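Jun 21, 2024

Gripper notebook, unit 0267. Slip fault on soft goods.

Carried over from the last entry: the unit came back with the complaint "drops cloth, width reading jumps." Firmware is the Ziterora build from January, unchanged. Recalibrated on the bench before doing anything else. Zero was fine. Full open was fine. Closed on a steel shim, the reading held steady for as long as I cared to watch it.

So the fault does not show on rigid parts. It shows on cloth, and mostly on cloth with something sewn to it. Went through the Gindidel logs for the bedroom set and pulled every episode flagged for a width jump. 198 episodes checked, 5 with the jump. All 5 are on trimmed or layered items. Plain towels and T-shirts are clean.

The pattern in the bad episodes is the same each time. Fingers close, width settles, then the logged width drops by 2 mm in a single sample while the trigger position stays flat. After that the log treats the grasp as firm and the slip flag never comes up. If the item slides after that point, the record still says it is held. That is the part that matters, because Kollar replays these widths directly on the arm and the arm will lift on a grasp that is not there.

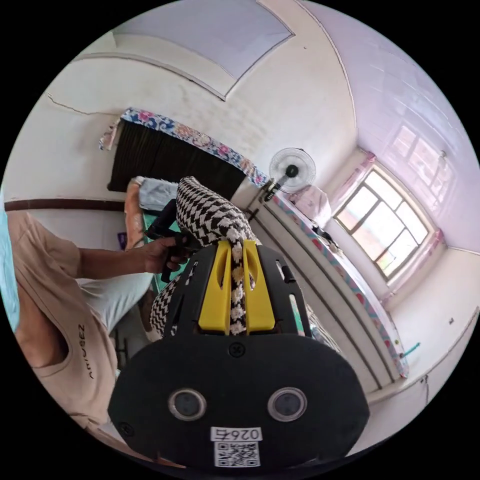 Unit 0267, houndstooth item with flower trim, trim running through the gap between the pads.

First guess was the pads. The yellow ones are softer than the old set and I expected them to fold over a raised edge. Swapped in a fresh pair and ran the trim again by hand. Jump still there. Swapped the old set back in. Jump still there, slightly later in the close. Pads are not the cause, though they change the timing.

Second guess was the encoder magnet. Pulled the cover. Magnet seated, no play I could feel. Loaded one finger sideways with a thumb and watched the raw count — it moves. Loaded the other finger the same way and it does not. The linkage on the bad side has lash, and an uneven load pushes it across all at once. A flat part loads both fingers evenly and hides it. A lumpy strip of trim off center does not.

Pin on the bad side is worn oval. No replacement in the drawer, ordered from Ene.

Until it arrives:
Unit 0267 is off soft goods. Rigid items only.
The 5 flagged episodes are out of the replay list. Raw files kept.
Arm lift on any cloth replay limited to low speed, hand on the stop.

Open: the slip flag should not depend on width alone. Trigger position is already logged at the same rate, and a width change with no trigger change ought to raise something. Put in as ticket 265. Need to check the other units for the same wear before blaming this one pin.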